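Shredder day

I put off shredding old paperwork for most of the year and did it all in one go this week. Bank statements, two phone contracts, and a folder from when I rented the place in Quinlan. It came to 68 envelopes, and yes, I kept a tally, mostly to see how bad I had let it get.

The shredding is easy. The mess afterward is what I dislike. Strips stick to socks and get under the table legs, and the vacuum clogs on them. Malathi Salian, who lives upstairs, told me she gave up on the vacuum long ago and just uses a hand brush on a hard surface. I have done it her way since April.
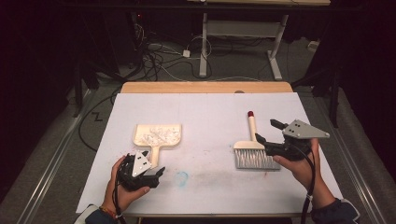
Shredded paper is light, and that is the whole problem with it. If you sweep fast, it jumps over the lip and you chase it across the table. Short, slow strokes work better. I also like working on a white board laid over the table, even though white scraps are hard to see on it, since the board can be wiped down later. A heap like the one in the cream dustpan is as much as I would carry to the bin in one trip. Any more and it slides off the front when you tilt it. The gray smudges on the board are a job for a damp cloth, because dry bristles only push them around.

The brush matters more than the pan, I think. I had a stiff one before, from Rivby, and it flicked paper everywhere. Softer bristles drag the scraps along. A decent handle helps too, and I would pick one with some pattern on it over a slick one. My old one was smooth and I dropped it all the time.
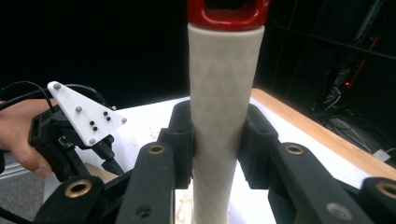
Can you put shredded paper in the recycling?

It depends on where you live. Some places take it in a closed paper bag, and others don't want it at all because the pieces are too small to sort. Check with your local service first.

Mine goes to Ashton Kingi, who uses it as bedding for his rabbits. He takes up to 2 bags at a time. I pull out anything glossy, and the envelope windows go in the trash before I start. I still have one more folder of tax papers to get through, but those need sorting first.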